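Koo Pretend Pantry Set by Girura

Little cooks take their work very seriously, and we think they deserve a pantry to match! The Koo set has been our best-loved play food since we opened the Hisville shop, and it's the one I find myself wrapping most often on a Saturday – usually for a grandparent who has stayed to play with it a good while first.

You get 13 pieces, a mix of soft felt foods and smooth, simple tableware, so there's something to squeeze and something to stack. The felt ketchup bottle is sewn and lettered by hand, which means no two labels come out quite alike, and the lavender plate is big enough to serve up a proper pretend lunch with a strawberry for dessert.

Good to know
Ages 3 and up
Felt pieces: spot clean with cool water and a drop of dish soap, then dry flat
Plate and cups: hand wash
Storage: fits the Plullis toy bin, sold separately
Price: $40
Ships in 6 business days

If a piece goes missing under the couch (it happens in my house too), just write to us and we'll gladly sell you a single replacement. Felt foods are $7 each, and the new ones for June are already on the sewing table.

Happy cooking!
Yu-na Joo

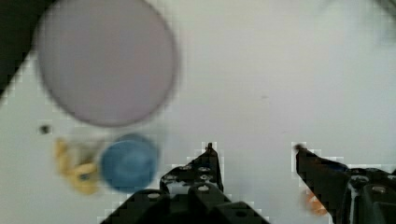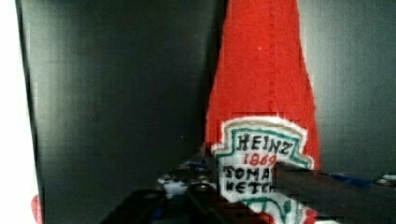
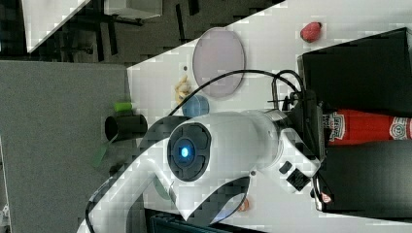 Reading time: 1 min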